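November 2019

Second night at the Viltport, and I still don't believe in the bedside table.
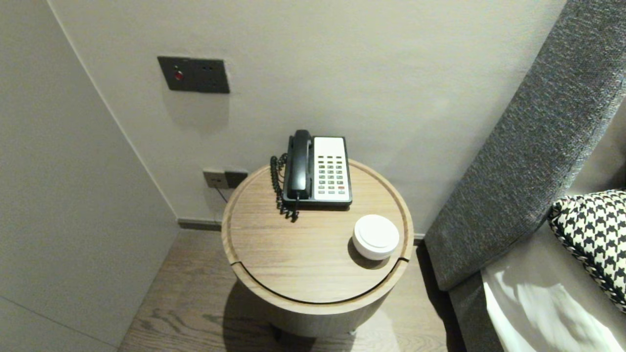

I told Bernadette on the drive up that I'd give the place a fair chance, and I meant it, mostly. She booked it on Clyde Hutchins's say-so. Clyde also recommended the boat in April. I bring that up once per trip and now I've used it.

The website promises "thoughtful rooms." I counted up what that cost us over an ordinary motel and got to roughly 1000 dollars for the week, with breakfast, and breakfast is a roll. So I have been going over the room looking for the thoughts. The table is round, like a drum, in a light oak color, with a raised lip around the top. I'll grant the lip. My glasses can't roll off in the night, and at home they do that all the time. But the drum is wide and the phone has taken the back half of it, cord and all, and what's left over in front has to hold glasses, pills, water, book and watch. Bernadette says I could leave the watch in the bathroom. I could leave everything in the bathroom.

Then there's the groove. A curved line runs across the front of the top and marks off a piece shaped like a slice of melon. To me that says lid. I pushed on it, I pressed it at both ends, I tried a fingernail and then the edge of the room card. Nothing. Bernadette thinks it's only for looks. I don't see why anybody would draw a lid on a table and then not have one. I'd ask at the desk but I don't want to be the man who asks about the table.

I'm undecided about the little white thing with the domed top, too. It was sitting toward the right edge when we came in and I haven't moved it except to look. B. guesses it's a container of some kind. Could be a gadget. I put it back just where I found it, as I don't care to see it on the bill.

The phone I like, which surprised me. A real one, with a black handset and a coiled cord, and buttons you can find with your thumb. One of them is red. There's a red one on the wall panel as well, small and round, off to the left, and no word in the binder on what either of them does. I read the whole binder. There are 2 pages on pillows. If I have some kind of spell at three in the morning I'm supposed to choose between red buttons in the dark, I guess. I'll probably just yell.

Called Kenji from the room at supper time to see about the cat. The line was clear as anything. He says she's eating. He'd say that either way.

Headboard is gray, wall is gray, a paler gray. Bernadette finds it restful. I slept all right last night, six hours or so, though I put that down to the drive and the soup.

Eliécer Carhuamaca is supposed to meet us tomorrow and walk us around the old part of town. He claims the stairs up to the lookout are 900 steps and "not bad at all." People who say that have good knees. I'm bringing the stick.

Before bed: moved the water glass to the floor on my side. Must remember it's there. Tried the melon slice once more with the nail file. No.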